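Ok so quick one tonight, dinner is in the oven and I have till the timer goes. I know, I know, I said I would write every week. That was in March. Moving on.

The big news is that Mom lives with us now. Some of you knew it was coming. She gave up the apartment in Lonham after the second fall and we brought her here with 36 boxes and a recliner that did not fit through the front door. Took the legs off. Still did not fit. It came in through the patio in the end with my brother-in-law on one side and me on the other, saying words my children are not allowed to say.

So that's been the last couple months. Boxes. Doctors. Forms. More forms. I've learned the hold music of every office in the county.

She has the downstairs room, the one that was my sewing room. I thought I would be sad about the sewing room and I was, for maybe a day. The machine is in our bedroom now and the fabric is under the bed, and in the closet, and a little bit in the car. Fine. I wasn't finishing anything anyway.

The kids are adjusting. Tess (8) loves it. She goes straight down to Grandma's room after school and they do the puzzle. It's always a puzzle. Right now it's a lighthouse and it is nearly all sky and Tess has decided sky is her job and nobody else can touch the sky. Owen is older and quieter about it. He had to give up the downstairs bathroom, which at his age is a real loss, and he doesn't say much but he carries her laundry up without being asked. I noticed. I told him I noticed and he made a face at me.

Mornings are the hard part. Everyone needs something at 7:15. Mom's pills, Tess's hair, Owen can't find a shoe, the dog wants out, then in, then out. I made a chart. The chart fell behind the fridge and I haven't gone in after it.
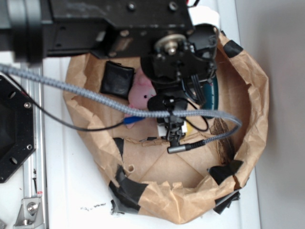

And then evenings are kind of lovely? I didn't expect that. She sits at the kitchen table while I cook and tells me I'm cutting the onions too big. She tells stories I never heard once growing up. Like she was engaged before my dad! To a man named Severin Marti, who played the accordion and wanted to move to Flimholm and open a shoe store. She gave the ring back in a bus station. I am over forty years old and this is the first I hear of it. I said Mom, why didn't you ever tell us, and she said you never asked, and are you going to stir that.

So now I ask. I keep a little notebook in the drawer with the dish towels and write stuff down after she's gone to bed. Her first job paid her 982 a month and she still remembers the number exactly, though she can't tell you what she had for lunch. She had a cat named Grundus that walked her to school. She learned to drive in a bread truck. I have pages of this. My sister wants me to type it up and I will, I will, just not this month.

There are bad days too, I dont want to make it sound like a greeting card. She gets confused around suppertime, some nights worse than others. Last week she asked me when we were taking her home and I went and stood in the garage for a while. Mark found me out there and didn't say anything, just stood there too. Then we went in and had ice cream.

She also does not like the dog and the dog is in love with her. He sleeps on her feet. She says get this animal off me and then I see her sneaking him toast. He has gained about 2 pounds since she got here.

If anybody has done this, taken in a parent with kids still at home, please leave me a comment. What did you do about bathing? She won't have me help and she won't have a stranger help and I am running out of kinds of people. Also is there a pill box with bigger letters. The one we have is useless without a magnifying glass.

Oh and a lot of you asked about the soup from last time. It's just the Tô family's chicken one from next door, ginger and rice, and I still have to get proper amounts out of her because she says "enough" for everything. Will post it when I do. Mom says it needs salt.

Timer's going. And somebody is yelling about a shoe agian, at night, why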